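For the last month I am working on the perception part of Grurel, our small planner for taking apart old desktop computers. The arm was already moving well in December. The problem was what the software believed it was seeing.

My first idea was simple. The wrist camera gives an image, the detector finds the processor and its socket, and the planner chooses a path for the fingers. On my test set of 700 images this looked very good. Inside a real case it was much worse, and I needed some evenings to understand why. 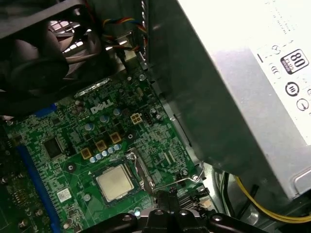

*Photo: wrist camera, Bradau test bench*

The metal is the difficult part. The heat spreader, the retention bracket, the thin bent lever and the side of the power supply are all some kind of silver, and the detector liked to join them into one big object. When the lever was lost in this way, the planner thought the space beside the socket was free. You can imagine what I thought about this plan – I stopped it by hand.

So I changed three things. First, the lever has its own class now, and I label it as a line with a thickness and not as a box. A box around a thin diagonal wire is mostly board. Second, the fingers are masked out before detection, using the joint positions, because their shiny black surface was sometimes reported as a connector. Third, the planner keeps a margin of 15 millimeters around everything it is not sure about. This makes it slow, but I prefer slow.

I also trained again with 1,000 rendered images from Serra, our scene generator. They helped with the board and almost not at all with the metal. My reflections are still too clean, I think.

The calibration between camera and gripper is still done by hand, with a script that asks for 17 poses. I would like to have it automatic before we move the code to the Endstead cell. If somebody has a good method for a camera so near to the fingers, please write to me, the comments are open.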